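Hand-Held Grippers Under Comparison: Notes from June

Posted by Américo Prata

Over the past month I have been comparing two sets of hand-held grippers for our tabletop sorting work. The first set carries the Morikawa linkage and the second the Jorkum linkage. The task is a simple one: colored building blocks and a white plastic bin, with one gripper in each hand.
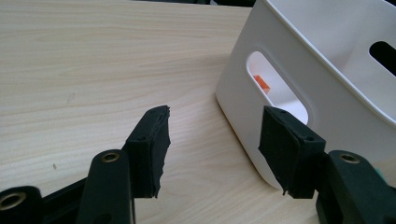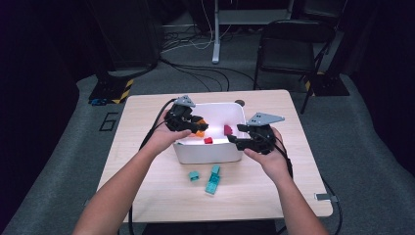
The purpose of the comparison was to decide which linkage should be adopted for the longer Elorano recordings later this year. Each set was used by the same 5 operators under the same written procedure. We kept 1,803 episodes from the Morikawa set and 1,498 from the Jorkum set. The difference reflects a delay in the delivery of replacement springs and should not be read as a result.

In daily use, the Morikawa set was preferred by most operators. It closes evenly and requires less force from the thumb, and this matters after the first hour. Its weakness is in side loading. When a block is taken from close to the wall of a bin, the fingers tend to twist slightly, and the block may turn as it is lifted. The Jorkum set is stiffer and holds its line, but two operators reported soreness in the palm and asked for shorter sessions.

Pad wear deserves a separate remark. Our procedure calls for an inspection every 700 closures. I found that interval too long for soft pads and have asked that it be cut in half. Corners go first, and a worn corner catches on the rim of a bin well before the grip itself becomes poor.

I also reviewed the Proma controller, which records finger opening alongside the camera stream. Its timing was steady throughout. The setup menu is less satisfactory: the calibration page must be reopened after every restart, and the manual does not mention this.

My recommendation at present is the Morikawa linkage, subject to a stiffer pivot. A revised part has been ordered, and I will repeat the side-loading trials with it before the Elorano schedule is confirmed.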